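White blocks, black table: the marker corner

We've been adding to this gallery since February, and I think this might be my favourite set so far! It's all about the small white pieces and the printed square markers that go with them on our bench in Caldale. I could look at those chunky little patterns all day — every one is a tiny maze, and they look fantastic in plain black and white. Three views below, the first of the whole table and the other two from much closer in.

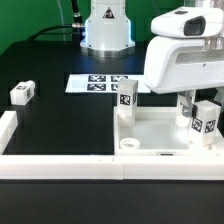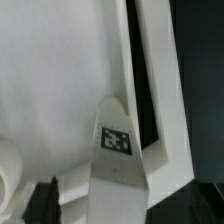
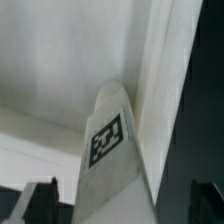
Black and white square markers in all three views, with the green backdrop showing in the first.

If you're after something similar for your own bench, the markers are the easy bit. We print ours on ordinary white paper, 80 gsm, and trim them by hand with a steel rule and a craft knife. Leave a thin white margin all the way round when you cut. I've lost count of the ones I trimmed too close in a hurry and had to print again!

The scuffs you can spot in the close-ups are staying. I did think about giving everything a fresh coat of paint, but I've grown fond of the marks, and matte white is lovely to photograph however battered it gets.

More from the same bench: the Birnenport set has 24 pictures, mostly of trays and pegs, and the Mäkelä set is smaller but has some gorgeous close-ups of joints and edges. The full Onier gallery is up to 1,256 pictures now — put the kettle on before you start scrolling.

Next to go up: 6 views of the new coloured pieces, as soon as I've picked my favourites.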